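Raíssa Caldeira is late, then I am late, then we're both standing outside the Furtado gallery with the door locked and a delivery guy asking us to sign for something. She signs. "It's probably frames," she says. It is frames.

Inside, the new show is half up. Woodcuts, most of them big, a few small ones leaning on the floor facing the wall. It opens in July and it's called Judura, a word she says she heard her grandmother use for the mud line a river leaves on a house. She has never found it in a dictionary. She stopped looking.

Caldeira started as a painter. Oils, school stuff, portraits of cousins. "I was fine. I was a fine painter. You could tell who the cousin was." Then a summer job cleaning up in a print shop run by Genivaldo Miranda, who gave her a bad gouge and a piece of an old door and told her to cut something before lunch. She cut a dog. It printed backwards, of course, and she says that was the moment. "I knew that dog for years and I'd never seen him face the other way."

She still cuts on doors. Also tabletops, shelving, one side of a wardrobe. The wood in this show all came out of houses on one street, after the water went down, and she paid for it, she wants that in the article. "People wanted to give it to me. I said no, it's your door."

The biggest piece, Cludness, takes up the back wall. Four doors printed side by side, no gap, in a black that goes brown where the ink got thin. From across the room it reads as weather. Up close it's all short cuts, thousands of them I would have guessed, so I ask.

"I did count, one time, on one door. I got to 3000 and the phone rang." She didn't start over.

Her hands are a mess, by the way. She holds them up before I ask. The left thumb has a scar from the first year and the right wrist clicks. She tapes it in the morning and cuts until two, then prints or does email or sleeps. No music. She tried podcasts and found she was cutting in time with people's voices — "you could see where the guy got excited, there was a whole corner that was just him being excited about taxes."
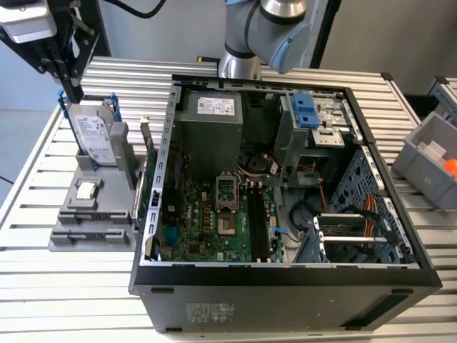
We talk about money for a while because she wants to. Editions are small. She used to print 100 of everything, on the advice of an older dealer, and most of them are still in a flat file at her sister's place. Now it's eight or ten and then the block is done. Does she cancel the block, cut a line through it? No. Hates that. The blocks go back to the people whose doors they were, if they want them. Two families have hung theirs. One is using it as a door again, ink and all.

"Best thing I ever made. It has a handle."

The paper is from Hilano, a small mill, heavy and a little fuzzy. It fights her. Rakiya Okafor, who has printed with her for six years, is up a ladder for most of our talk and calls down that the paper doesn't fight anybody, Raíssa just soaks it too long. This goes back and forth. I am asked to take a side and don't.

Okafor's own part in this is bigger than the wall labels let on, and Caldeira says so before I can get there. The printing is by hand, with the back of a spoon, no press, because nothing they have access to will take a full door. One person rubs and the other one holds the sheet still. Then they swap when the shoulder goes. "I cut it alone but there is no way to print it alone," she says. "So it's a duet at the end. Put Rakiya's name in." Okafor, from the ladder, spells it for me.

I ask about color. There's one piece with color in the whole room, a narrow thing near the office with a stripe of yellow down it. She makes a face. It was a mistake, then it was a fight with Simone Evangelista, who curated, and then it stayed. Evangelista wanted it by the entrance. Caldeira wanted it in the trash. The office door was the compromise, and she now admits it's the one she looks at on her way out for coffee.

"Simone was right. Don't print that. Ok, print it."

She teaches too, two evenings, beginners mostly. Has them cut one block and print it untill they're bored, then keep printing. The good stuff comes after the boredom, in her view, or at least the students quit being careful. The worst habit they show up with is drawing too well. They transfer some perfect pencil drawing and then follow the line like they're scared of it. She takes the pencils away the second week.

Who does she look at? She shrugs this off the first time. Second time, she brings up Sebastião Andrade, a sign painter in her home town, dead now, who did shop fronts and boat names and the prices outside the butcher. His letters leaned a bit left. Everything in town leaned a bit left. "I thought that was what the alphabet looked like." There's lettering in one of the smaller prints, just part of a word, and sure enough.

The first show she ever had drew nine people and she knew all of them. The last one had 1000 in the first week and she hid in the stockroom eating crackers. She isn't sure wich she prefers. She'd like the nine people back but she'd like them to buy something.

What's next is stone, maybe. Or she'll rest the wrist. Okafor has come down off the ladder by now and says there's no way she's resting the wrist. There is a table waiting at the studio, a long one, out of a school kitchen, with a hundred names already scratched in the top. Caldeira hasn't decided if she can cut over them. She's been eating lunch at it.

Then the frames need opening and it turns out they're the wrong size, and I get handed a tape measure.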